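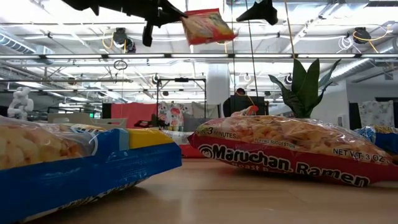 How to pack instant noodles and puffed snacks in one box so they arrive whole?

Asked in Packing and Mailing

My niece moved to Orkcombe for her studies and she asks me for snacks from home. I want to mail her 12 packs of ramen (the flat kind, 3 oz) and 2 big bags of puffed snacks. Last November I sent a similar box and she told me the noodles were broken in small pieces and one bag had opened at the seam. I had put everything standing up, with newspaper between. The box was a Cotelon medium, which I still can buy here. Should I lay the noodles flat? And is it allowed to make a small hole in the puffed snack bags, so there is less air?

3 answers

Answer 1 (accepted)

Please don't make the hole. The air in the bag protects the snacks, and with a hole they will be soft before she opens them.

I send food boxes to my parents each season and I do it like this. Lay the noodles flat on the bottom, in two piles of the same height. Push the piles close together so they can not slide, and fill the space at the sides with something firm. I use rolled dish towels, which the person can use later. Then a piece of cardboard cut to the size of the box, and the puffed bags on top, lying on their side. The lid must close without pressing on them. If you have to push, the box is too small, and I think this is how your seam opened.

Newspaper becomes flat after some hours in a truck. You need more of it than you believe.

Answer 2

just use a bigger box

Answer 3

I agree with the first answer, but I want to add something about the weight. One puffed bag weighs almost nothing and takes half of the box. At my post office the price goes also by size, so I stopped sending them and I send only noodles. In a small Belier box I can fit 7 packs lying flat, and they were never broken badly. A corner is missing sometimes, but for soup it does not matter.

Comment from the asker: Thank you, I will try the cardboard on Saturday. She wants the puffed ones the most, so they have to go.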